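Recording a two-arm demonstration: stems into vases

Before you start

Use the Tolley leader arms with both followers powered and homed. The task needs three vases and seven stems. Set the recorder to 60 Hz and the episode limit to 200 seconds.

1. Lay the stems and vases out by hand. Change the layout between episodes, including which vase stands nearest each arm.

2. Match the leader arms to the followers' pose before enabling torque. A mismatch over 11 degrees blocks the start.

3. Start the episode, wait one second with both arms still, then move.

4. Close the gripper on the stem, below the leaves where possible. Do not grip the bloom. Lift until the stem end clears the vase rim, then turn the wrist to bring the stem upright.

5. Lower slowly. If the stem catches on the rim, lift and try again in the same episode. Recoveries are kept.
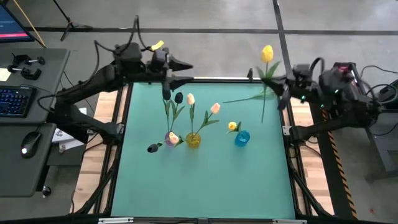

Right arm holding a yellow tulip by the stem; the blue vase is still empty.

6. Open the gripper fully before backing away. Half-open fingers drag the leaves.

7. Return both arms to rest and stop the recording. Mark the episode as failed if a vase has tipped over.

Episodes are saved to the Bolar folder under the operator's initials. Report dropped frames to Nisreen Issa with the episode number.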